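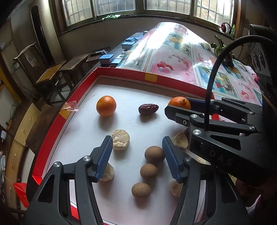
Bandeja blanca de borde rojo: huevos morenos, galleta y trozos ámbar translúcidos.

Cuaderno de taller — cocina de pruebas
10 de noviembre

Sigo con la conservación de huevos en agua de cal. El tarro grande se preparó con la cal apagada de Karagiannis, la misma del lote anterior. Hoy tocaba abrir, oler, sacar muestra y volver a tapar.

Estado del tarro grande. Película blanca continua en superficie, dura, se rompe en placas al meter la cuchara. Debajo el líquido está claro y la cal asentada en el fondo. Sin olor. No he removido más de lo imprescindible. El nivel ha bajado algo respecto a la marca de rotulador, cosa que no esperaba con la tapa puesta. Revisada la goma: tiene una grieta junto al cierre. Cambiada por una de las de repuesto y vuelto a marcar el nivel con rotulador negro (la marca azul es la antigua, no hacerle caso).

Muestra del tarro grande. Cáscara áspera al tacto por el depósito de cal, se va con agua y un cepillo suave. Pasada por la ovoscopia: cámara de aire pequeña, yema centrada. Cascada en plato: la clara se extiende más que la de un huevo fresco, la yema aguanta redonda pero se rompe con poco. Olor neutro. Cocida la segunda, con pinchazo previo en el extremo ancho. Sin el pinchazo la cáscara calcificada revienta en el agua, ya nos pasó con la primera tanda y lo apunto otra vez por si alguien coge este cuaderno abierto por aquí.

Merengue de prueba con las claras de la muestra: monta, pero tarda bastante más que el de control y se baja al rato. Para bizcocho vale. Para merengue no lo usaría.

Tarro pequeño (el de la cal Prerkance). Aquí hay problema. Líquido turbio desde el primer momento y película a trozos, muy fina. He sacado un huevo con olor raro, a azufre flojo, y otro con una fisura finísima cerca de la punta que solo se ve a contraluz. Tirados los dos. Lo más probable es que la fisura ya estuviera al meterlo y que haya ensuciado el resto. No tengo manera de saberlo con lo que hay anotado: en la hoja de entrada falta la columna de ovoscopia para ese tarro. Retiro el tarro pequeño entero de la prueba y no cuento sus resultados para comparar cales. Habrá que repetirlo.

Pesadas. La balanza Faveck daba 273 g para la pesa patrón y el vaso juntos, y tras calibrar ha seguido dando lo mismo, así que la doy por buena. La otra balanza, la vieja, baila en cuanto se abre la puerta del pasillo. No usarla para cal.

Receta tal como la estoy haciendo, para que quede en un solo sitio:

Huevos sin lavar, limpios de origen, todos pasados por ovoscopia antes de entrar. Los que traen suciedad pegada van a consumo. Agua hervida y enfriada del todo, con tapa. La cal se deslíe primero en poca agua, en vaso aparte, y luego se vierte sobre el resto. Se cubren los huevos y se deja agua de sobra por encima. Punta hacia abajo cuando caben. Guantes y gafas al manejar el polvo — la última vez acabé con los nudillos agrietados por no buscar los guantes.

Comparación con silicato. El tarro de silicato sódico (producto Cakik, venía en bidón) sigue cerrado y no lo abro hasta diciembre. Desde fuera se ve algo gelatinoso contra el vidrio. En el libro de la estantería lo describen así y no lo dan como defecto, pero no dicen cuánto tiempo tarda en aparecer. Apunto que ya está.

Dudas sin resolver:
¿Influye la temperatura del cuarto? El termómetro de máximas se quedó sin pila y hay un hueco en la serie. Pila cambiada hoy.
El sabor. En el huevo cocido noto la yema un poco más harinosa, pero lo sabía de antemano y eso no cuenta. Hace falta una cata a ciegas con un huevo fresco de la misma granja.

Para la próxima sesión: rehacer el tarro pequeño con cal Karagiannis y hoja de entrada completa. Pedir gomas. Etiquetar los tarros también en el lateral, que con la estantería llena no se leen las tapas. Devolver el embudo ancho a la cocina de abajo.

El cepillo suave está en el cajón de los coladores.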